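Boveck 152 Training Goal

Home > Team Sports > Soccer > Goals and Nets

Price and stock are shown at checkout, once you've told us which country has to receive a very long box.

The Boveck 152 is a goal for people who take penalties badly and would like to take them less badly. It is 152 cm high, which makes it a good deal lower than the real thing. Ivars Org, who designed it, holds that anyone who can score regularly under a low bar will find a full-size one almost insulting. Our own goalkeeper holds that Ivars has never been asked to dive under it.

It went on sale in July and has since been through one very wet fall, a school tournament and Manaia Kingi's left foot. Two of those left no marks.

What it's for

Spot kicks, mostly. The net comes with a target sheet that clips across the mouth and has 6 openings in it: two high, two low and two at the height where most people aim when they've stopped thinking. Send the ball through an opening and it stays in the net behind. Miss and the sheet gives it back to you at walking pace, so you have time to consider what you did.

You can take the sheet off for small-sided games. It rolls up and goes in the long pocket of the carry bag, next to the pegs, where it will pick up mud from the pegs. We tried a separate pocket and people put sandwiches in it.
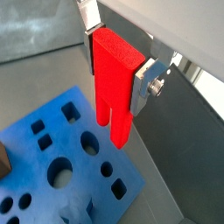 The sheet is held by 16 clips, and they all go on before anyone shoots. We know the temptation is to do the four corners and get on with it. The four-corner method works fine until the first properly struck ball, when the sheet wraps itself around the keeper and training stops for a while.

Frame and net

The posts and bar are steel tube, powder-coated white, in sections that push together and lock with a spring button. The buttons are stiff when new. A coin helps, or an older sibling. The back stays are the same tube in a narrower size, and they fold flat against the posts when you release the pins.

The net is knotted polyethylene, made for us by Kovács, who also make nets for fish and seem to find soccer a restful change. It attaches with hook-and-loop straps. If you prefer the old plastic net clips, the ones that snap in cold weather, you'll have to bring your own.

Colors: white frame with a white net, or white frame with an orange net. We offered a green net for one season. It was hard to see on grass.

Putting it up

1. Lay out the base bar and the two side bars on flat ground. Push them together until the buttons click.

2. Add the posts, then the crossbar. Two people make this easier. One person can do it with a wall.

3. Fold out the back stays and fit the pins.

4. Hang the net from the crossbar first and work down. Starting at the bottom is popular and wrong.

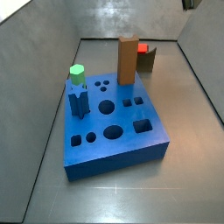

5. Anchor the goal. Use the pegs on grass and the sandbags on anything else. The bags come empty, as we've priced up mailing sand.

6. Clip on the target sheet, if you're using it. All the clips.

Allow 20 minutes the first time. Idun Bakke on our returns desk does it in rather less and will tell you so if you call.

Please anchor it every time, including the time you're only having a couple of shots. An unanchored goal can tip and hurt someone badly. Children should not hang from the bar, and the same goes for assistant coaches celebrating.

In the box

Frame sections, back stays and pins
Net with straps
Target sheet and clips
Ground pegs
Four empty sandbags
Carry bag with shoulder strap
Instructions, with one drawing that is upside down (step 3; turn the page around)

A ball is not included. Neither is composure.

What buyers have told us

"Bought for my daughter, who now beats me from the spot every evening. Solid goal. I have asked if it can be returned on those grounds." – Guilan Ding

"Bag strap is too short for tall people. Everything else good. Our striker has found the top left opening and refuses to try another, so every keeper in the league knows where she's going." – Archana Mishra

The strap has been lengthened on current stock. We can't help with the striker.

Goes well with

Clalow rebound board. Stands on its own, returns the ball at an angle you didn't ask for. Good for reactions and bad for flower beds.

Listelari keeper gloves, junior and adult. Flat palm, wide wrist strap. Wash by hand and dry somewhere far from people.

Spare target sheet. Mostly bought by teams with one very hard shooter and no regrets.

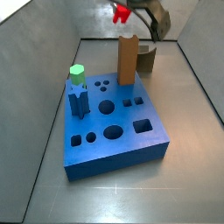
Blue block with shaped holes cut in the top.

Care and storage

Take the net off if the goal is going to spend the winter outside. Wipe the tube joints before you pack them away, and put a little silicone spray on the spring buttons. Chipped coating can be touched up with any outdoor metal paint in white, or in your team color if you don't mind the rest of the goal looking left out.

Returns

Unused goals can come back in their box. Used goals can come back if something is wrong with them. Missing from the spot in a cup semifinal has been raised twice as a fault and declined both times, though Idun did write a kind note with the second one.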